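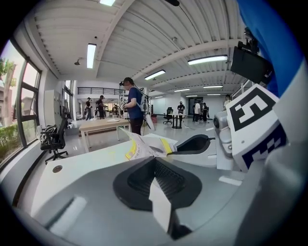
Crumpled striped paper held in the hand-held gripper, Plurkeck sessions.

1/ Short thread on how we collect grasping data at Dutineo with hand-held grippers, and one result from the paper set.

2/ The method: a person holds the gripper and does the task by hand. The camera rides on the gripper, so every clip is from the tool's point of view. Only the clips and the finger opening go into training.

3/ For this set we used thin, light things. Paper is hard for us. It folds when you squeeze it and it hides behind the finger pads.
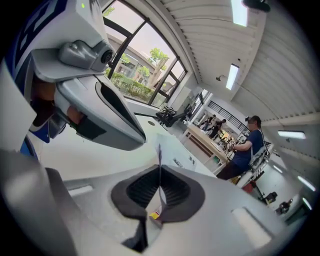 4/ Result: we trained one policy on 244 clips from a single person and another on the same number split across 8 people. Tested on the Urrego arm, the mixed one dropped far fewer strips.

5/ My guess is grip angle. One person tends to come in the same way each time. With more people you get more approaches to the same strip.

6/ What still fails: anything lying flat on a white surface. Both policies close too early, and 2 extra rounds of training didn't change that.

7/ We also tried slowing the clips down. No difference worth reporting.

8/ Next is the Gondby set, which is cloth and string. Plan is to start in June with the same pads. Clip format stays the same, so old loaders will work.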